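4. Getting your scanned slides into the Faseo library

If you've come straight from section 3 you'll have a folder full of scans and probably a sore neck. Have a stretch first, I always do! This part is mostly clicking, and it goes much faster than the scanning did.

I'm working with my late uncle's holiday slides, 2388 of them, so anything I grumble about below I've done far too many times. Last updated 14/10/2021, for the version of Faseo that came out in May.

Before you start
You'll need the scans on your own disk (not on a memory stick, please), and a spare drive for the backup in step 8.

1. Open Faseo and choose New Library. Give it a short name with no spaces. Mine is called Nkuna, after the first place on the first slide, and I've grown quite fond of it.

2. Click Add Folder and point it at your scans. Leave "Move originals" unticked.

CAUTION: if you tick that box, Faseo takes the files out of your folder and gives them new names. Pascal Lefèvre did this with a whole box of his and spent an evening working out which was which.

3. Wait for the thumbnails. With nearly 916 scans in my first batch I had time to make a pot of tea and drink most of it. You can carry on using the computer, but don't let it go to sleep.

4. Go through and turn any that are sideways. Hold Shift to pick several at once and press R. If one comes out as a mirror image (the giveaway is shop signs reading backwards), press M and it flips over.

5. Make your albums. I do one per slide box, named exactly as it's written on the lid, even when the lid is plainly wrong — you can put the right date in the notes later. 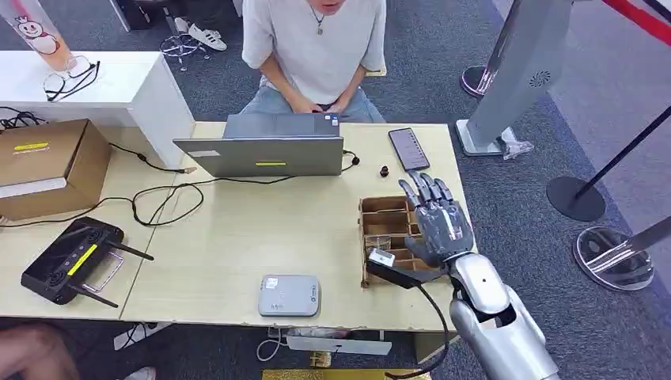
6. Now the captions, and this is the slow bit. Click a slide, press C, type, press Enter, and Faseo jumps to the next one. Names of people go in the People box and everything else goes in the caption. I get through 98 in a sitting before my spelling starts to go, so I stop there.

Note: if you don't know who someone is, type a question mark in the People box. Later you can search for all the question marks together and ring up whichever cousin is likely to remember.

7. Save with Ctrl and S. Faseo saves by itself as well, but only when you change album, so do it by hand if you're in the middle of a big box.

8. Plug in the spare drive and choose File, then Back Up Library. Keep 2 copies if you can, with one at somebody else's house.

If the backup stops halfway, check the free space on the drive first and then run it again. It picks up where it left off.

Printing an index sheet for each box is in section 5.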